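Drotier publishes working code for two-arm robots handling packed and unpacked food

DERKALPORT, May. Drotier has published the second edition of its working code for two-arm robots used at food counters and tray assembly points. The code sets out good practice for the layout of the table, the handling of food with and without packaging, and the position of stop controls. It is issued free of charge and replaces the first edition in full.

The revision draws on 677 logged handling runs at the company's test hall in Masusstead. Nearly 50 comments were received on the draft text. Most concerned Section 2, which deals with the order in which items are placed on a shared tray.

Under the revised section, each tray task must be written down as a sequence of single picks, with a named start point and end point for each. Grip force is to be set per item class. Bread products, soft fruit and filled goods fall in the lowest class, and the value for that class may not be carried over from bottles, tins or boxed drinks.

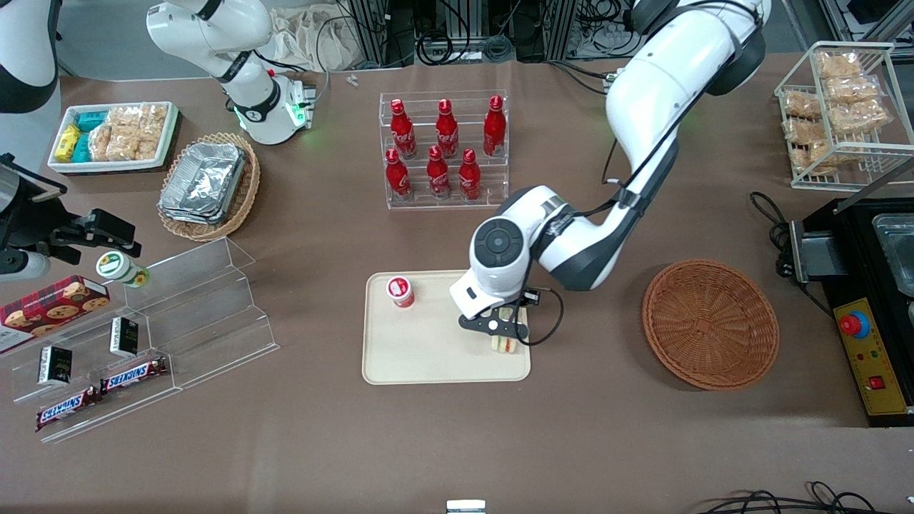

Two-arm tray work at a shared table, with a sandwich held in one gripper at the end of the tray.

Cables on the working surface are covered for the first time. The code asks that their routes be marked on the layout drawing and checked at the start of each shift. Where a cable must cross the reach of either arm, the drawing is to show the crossing and the lowest arm height allowed above it.

Stop controls must be within reach of a person standing at any open side of the table. A stop control fitted to a cooking or warming appliance does not count towards this requirement unless it also halts both arms.

The code is a voluntary document. It does not replace the risk assessment for the installation or any legal duty relating to machinery or food hygiene.

Chauhan, which supplies counter equipment, will apply the second edition to new installations. Existing sites may continue under the first edition until their next scheduled inspection.

Copies of the code and a blank layout drawing are available on request from the Drotier press office, Derkalport.

Ends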